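3.2 Letters at home before the first school year

We turn now to what families told us about the months before school began, and I hope the reader will forgive a slower pace, for this was the part of the work we enjoyed most. Of the 3885 households in Dromham that returned the Heiskanen booklet, a good many had written well past the space we gave them – up the margins, over the back, and in one case on a folded shopping list tucked inside. Parents spoke fondly of bath-time songs, of names traced on steamed-up windows, and of the alphabet blocks that seem to pass from cousin to cousin for years (Figure 2).

Children who played with letters in this loose, unhurried way tended to know the first letter of their own name well before they could recite the alphabet in order, much as Ziner had suggested in her earlier study of village nurseries.

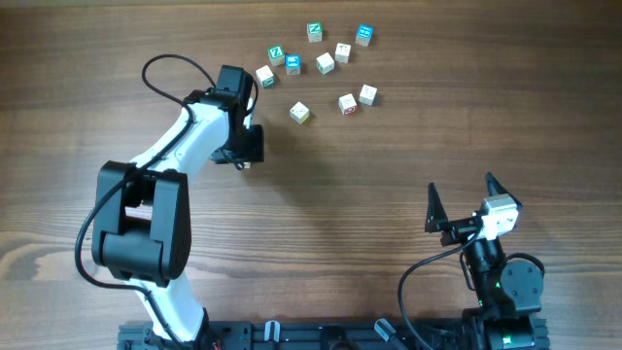

Figure 2. Small alphabet blocks on a wooden tabletop.

The order of the alphabet mattered far less to parents than we had supposed. Many were quite happy for a child to know only a handful of letters by March, so long as those few were well loved, and we return to their reasons in the next section.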